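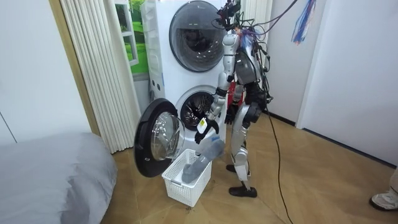
Hamutness Flood Watch Map: Frequently Asked Questions

Last updated 8/7/25

What is the Flood Watch Map?

It is an online map of the Hamutness river basin that shows how prepared each community is for high water. Local teams enter the information and the map turns it into a readiness level for each area. It is run by the Trulton office.

Who is it for?

Mostly town and county staff who plan for emergencies, and relief groups deciding where to send supplies. Residents are welcome to use it too. You don't need an account to look at the public layers.

Where does the data come from?

There are two sources. The first is a household survey carried out every November. The last one collected 1544 completed forms from 426 settlements. The second is a set of river gauges that report water levels on their own throughout the day.

Survey answers are entered by the local team, checked by a second person, and then published. Awuor Mwaipopo manages the survey, and Musyoka Shirima looks after the gauges.

How is the readiness level worked out?

Each settlement gets a score from 0 to 400. The score adds up points for evacuation routes, shelter space, warning systems and stored supplies, with up to 100 points for each. The map then sorts the scores into 4 levels, from Low to High. The full scoring sheet is on the Downloads page.

Why is my town gray on the map?

Gray means there is no score yet. Either the survey team could not reach the town or the forms have not been checked. It doesn't say anything about the risk there. If your town has been gray for more than one survey season, please write to us.

Can I use the map to decide whether to evacuate?

No. The readiness levels change once a year and the gauge readings can be delayed when the phone network is down. Follow the instructions of your local emergency office. If you are in danger, call the emergency number.

How often are the gauge readings updated?

Every 15 minutes under normal conditions. When a gauge passes its alert mark it switches to every five minutes. Click on a gauge to see the time of its last reading. If the time is shown in red, the reading is more than two hours old.

What is the difference between the alert mark and the flood mark?

The alert mark is the level at which local staff are notified. The flood mark is the level at which water is expected to leave the channel at that point. The two marks are set separately for each gauge and are reviewed after every wet season.

Can I see data from earlier years?

Yes. Use the year menu at the top left of the map. The scoring method changed after the first two seasons, so those years are shown with a striped pattern and should not be compared directly with later ones. Benedikt Rüegg is working on converted scores for them. We don't have a release date.

Can I download the data?

Settlement scores can be downloaded as a spreadsheet or as a map file. Individual survey forms are not available. They contain household details, and people who took part were told these would stay with the survey team.

Small settlements are grouped with a neighbor in the download file, so the row count is lower than the number of places on the map.

Does the map work on a phone?

Yes, in any current browser. On a slow connection, choose "Light view" from the menu. It leaves out the satellite background and loads much faster. There is no app.

Can I print a map of my area?

Zoom to the area you want and choose Print. Letter and tabloid sizes are supported. The legend prints on the same page unless you turn it off.

What is Lirnosetti?

Lirnosetti is the data entry tool used by the local teams. It works offline and sends its forms when a connection is available. If you are on a survey team and need a login, ask your team lead. We can't issue logins to the public.

I found a mistake. How do I report it?

Click on the settlement or gauge and choose "Report a problem." Tell us what is wrong and how you know. Wrong place names are usually fixed within a week. Changes to a score take longer, as they go back to the local team.

Is the map available in other languages?

The map menus are in English and Spanish. Ignacio Valcárcel did the Spanish translation and keeps it up to date. The scoring sheet is in English only for now.

Can another region use the same system?

Possibly. The Khurana district is testing a copy with its own indicators. Setting one up takes a trained survey team and at least one person who can maintain the gauges. Contact Ok-hee Myung at the Trulton office to talk about it before you start collecting data.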